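Fillemlow Public Observatory
Pre-Season Safety Checklist, Dome and Classroom
November 2022
Checked by: Eliécer Cabrera
Reviewed by: Ojārs Lill

1. Dome shutter opens and closes fully under power
OK. Slow on the last stretch. Greased in October, no change.

2. Hand crank for shutter in its bracket
OK.

3. Dome rotation stop button
Pass after repair. The button on the north pier stuck when pressed. Replaced the spring and tested it 4 times.

4. Telescope mount bolts and counterweights
OK. Safety collar on the Waltar refractor is tight. The Dimo reflector is still missing its collar and stays off the public schedule until one is fitted.

5. Solar filters
One failed. Held each up to a bright lamp in the dark dome. The 200 mm filter has a pinhole near the rim – bagged, labeled and taken out of use. Do not patch it.

6. Stairs and red lighting
Needs work. Two step lights are out on the upper flight. Glow tape is peeling on the bottom step.

7. Visitor limit sign
OK. Sign reads 28 for the dome floor, including staff.

8. Classroom tables and floor
OK. Walkway to the rear door is clear. Keep bags off the floor during star talks.

Office tabletop:

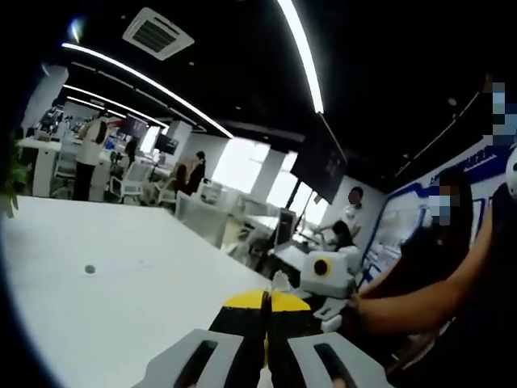
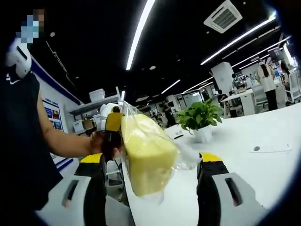
9. Fire extinguishers
OK in the classroom. The dome unit is charged, but the tag has not been signed. Ojārs to sign.

10. Green laser pointers
Locked in the Bedoya cabinet. Key is with the session leader. Aircraft rule card is taped inside the door and readable.

11. First aid kit
Short on eyewash and small bandages. Ordered.

Open items: 4, 5, 6, 9, 11. Dome stays closed to groups until the step lights in item 6 are working. Classroom talks may go ahead.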